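Landlord wants to keep part of deposit over carpet, is this normal?
Asked by Dineo Oosthuizen
Housing and renting > Moving out

Moved out of a one bedroom in the Prarnitz building end of September. Lived there four years. Deposit was 1348, they sent back all of it minus 200 for "carpet replacement bedroom". No photos, no receipt, just a line on a letter. Carpet was not new when I moved in, already kind of flat by the door. I vacuumed, had it steam cleaned before I left (65, I have the receipt). There is one mark near the window the size of a coin maybe, from a plant pot.

Can they just do this? Called the office Thursday and the lady said it's "standard". Don't want to go to court over 200 but also its my money. Has anyone gotten it back just by writing a letter?

3 replies

Sławomir Laskowska
Depends on your state but mostly no, they can't charge you for normal wear. Flat carpet by a door is wear. A plant stain is damage, so they can charge something for that, but not the price of a new carpet if the old one was already used up. Carpet gets a life span, often in the 5 to 10 year range, and the charge is supposed to go down as it ages. So ask them:

when the carpet was put in
what the new one cost, with the invoice
how they got to 200

Ask in writing. Email is okay, certified letter is better. Give them a date to answer by, I gave mine 20 days. Attach the steam cleaning receipt. Do you have the move-in checklist? If it says anything like "carpet worn" you're in very good shape. Also look up the deadline for an itemized list in your state — in some places if they miss it or leave stuff out they lose the right to keep any of it.

Don't cash a check that says "full and final" on it until you've read up on that. Probably fine in some states, not in others.

Bastien Millet
they all do this. Honel Property did it to me twice. just take the money and move on, your time is worth more

Pravesh Mkhize
Disagree with the one above, took me one letter and a stamp. Mine was blinds and a "cleaning fee", I wrote back asking for receipts and said small claims was my next step. Check came in the mail a couple weeks later, no note, nothing. Keep it short and polite, don't tell them your whole life story. Keep a copy. If you have a friend who saw the place on move out day get thier name and a line or two from them now while they remember. And send it to the owner too, not only the office — the office people on Lodhi Street never passed anything on.

If they still say no, filing fee is usually small and you get it back if you win. 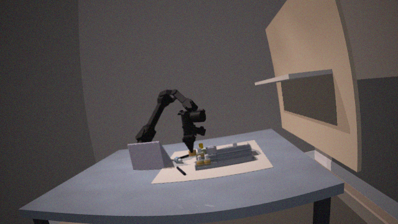
Kamil Vrabec: Same building, different floor. They told me the carpet was put in the year before I moved in and then couldn't find the invoice. Got all mine back after that. Definitely ask for the install date.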